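Vukico desktop microphone stand with spider mount

Sold by Lecomte. Weight 1000 g without the microphone.

The maker calls this stand "studio grade". We would call it a decent short stand with a good mount, and we wouldn't pay extra for the word studio.

What we liked

The knobs are big enough to turn without swearing. The joints stay put with a microphone of 400 g. At 800 g, Solène Tanguy had to retighten hers twice in an afternoon, so treat the maker's claims about heavy microphones with care.

What we didn't

The spider mount takes out taps on the desk. Typing still comes through - less than before, but it's there. The leaflet says "silent", and it isn't.

In use

Set the height first, then the angle, and tighten the lowest knob last. On our white table the black joints and all three knobs are easy to find, with a red-bodied microphone sitting in the mount behind its silver mesh.
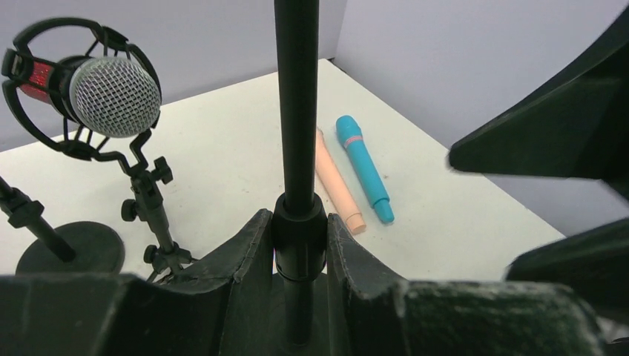
Guarantee and returns

2 years on the joints, none on the elastic. Spare elastic is sold separately, at a price we find cheeky. Returns go to Armelle Mallet at the Lecomte counter, with the receipt.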